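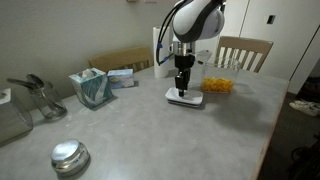

The arm at its table during the open day at Plendex, with the flat white pad in its gripper.

Samer Srour had been talking for most of the morning by the time I got to him, and his voice was starting to go, but he waved me toward a stool and said he would rather talk than eat. He runs the small demonstration group at Plendex, in the old mill building in Urnuneck, and the open day was his idea. He had been asking for one since December.

"People hear the word robot and they picture a car plant," he told me. "I wanted them to see one at a table, with the kind of stuff you have on your own table."

That is very much what they got. There was a roll of paper towels, a couple of tissue boxes (one of them with a rather pretty leaf pattern in teal and blue), a glass jar with metal utensils standing in it, and a clear tub with a layer of little yellow pieces in the bottom. I asked whether somebody had picked it all out with care. Srour laughed for quite a while.

"We went around the break room," he said. "The jar I brought from home, and my wife would like it back."

The sign-in book by the door had 943 names in it when I came in, which is a great many for a town the size of Urnuneck, and Srour kept wandering over to look at it. By closing it had reached 1,119. He had told his manager to expect a couple hundred, and the coffee was gone before lunch.

I wondered what visitors asked him most. He thought about that, rubbing his neck.

"The children ask if it has a name, and it doesn't, so they give it one. It has had 11 names today, I wrote them down. The grown-ups ask what happens when it drops something." He shrugged. "Well, then it has dropped something. You pick it up and you go again. I spend a good part of my working life picking things up off that table."

He is easy company, and he has a way of answering the question you asked and then two or three more that you hadn't gotten to yet. He grew up in Prellau, where his father repaired sewing machines, and he still talks about the arm the way I imagine his father talked about a good old Singer, with affection and a certain amount of complaining. The white covers look very smart, he said, but they show every fingerprint. The cables he likes to keep on the outside, clipped along the arm, so he can get at them.

"A gripper is a simple hand," he said. "Two people can pass a cup across a table and never think about it. For us, a cup is a week. A soft thing is a month. Tissues, don't talk to me about tissues."

The hardest part of the day, he admitted, was the waiting. The arm moves slowly when visitors are near, and a few of the younger ones lost interest and went off to the Bataineh bakery stall in the yard. One older lady stayed for nearly an hour, though, asking very sharp questions about the joints, and he has invited her back to meet the engineers. She had worked in a cannery for years, he said, and knew more about things getting stuck than any of them.

Will there be another open day? He hopes so, with more chairs and a second table, and maybe something hands-on for the under-10 crowd. Plendex hasn't decided yet. In the meantime, school groups can write to the front office and ask for a visit, and Srour reads those letters himself.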